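Painting a brick basement wall, do I need to seal first?

hbirhane
September 18, 2026
We bought a house in Ivport in May and the basement has one long brick wall the previous owners never finished. I want to paint it a gray-blue and set up a workbench down there. The wall is 24 feet long. The guy at the paint counter says I need a masonry sealer, then primer, then two coats. That came to 400 dollars with rollers. Is the sealer really needed or is he padding the bill?

merona
Depends on moisture. Tape a square of plastic to the brick, all four edges, and leave it a couple of days. If there is water behind it, don't paint anything yet. Fix the outside drainage first.

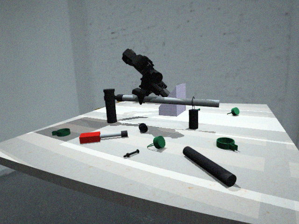 Paint on damp brick peels, and then you have to scrape it out of every pit and joint. I did 116 square feet of that in our old place with a wire brush and I would not do it again.

Yabsira_W
Skip the sealer. A good masonry primer does the same job. I used Pultitz primer and one heavy coat on top – no peeling after 4 years.

kmersha
I disagree with skipping it. Your wall may be dry, his may not be. Old brick sheds dust and the primer sticks to the dust. At least brush it down and vacuum first.

Yabsira_W
I did say primer, not bare brick. Cleaning goes without saying.

kmersha
It doesn't, people skip it all the time.

letaym
Has anyone mentioned limewash? It lets the brick breathe. Moges sells one that can be tinted, although the blues come out pale. You can't wipe it clean like regular paint.

merona
Limewash is fine if you never lean anything on it. Behind a workbench I would want something washable.

hbirhane
Thanks all. I put the plastic up last night. If it stays dry I will brush the wall, vacuum, and go with primer and two coats. Does nap length matter on the roller?

Yabsira_W
Yes, get the longest they have, and a cheap brush for the joints.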